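I've had two hand-held grippers on my desk since the start of November, the Fedari and the Bovau, and I keep changing my mind about which one I like. On mugs and boxes they're hard to tell apart. Laundry is where it gets interesting, so I spent most of last week on clothes, 553 grabs so far, and my wrist knows it!
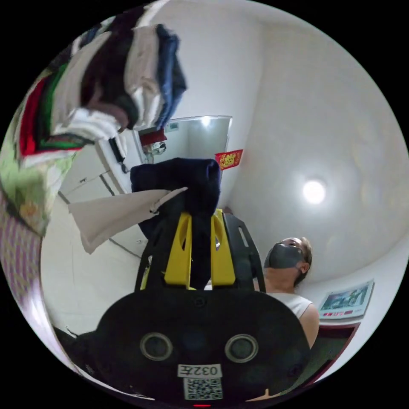
The Bovau pinches harder, but it kept letting go of thin collars when I turned my hand over – maddening when you're nearly there. The Fedari is slower to close and kinder to cloth, and I've come to trust it with sweaters. Elfriede Gerlach wrote to tell me I should try softer finger pads before I judge either one, and she's probably right, she usually is. I've ordered a pair from Schwerdtfeger and will keep going until I reach 1,000.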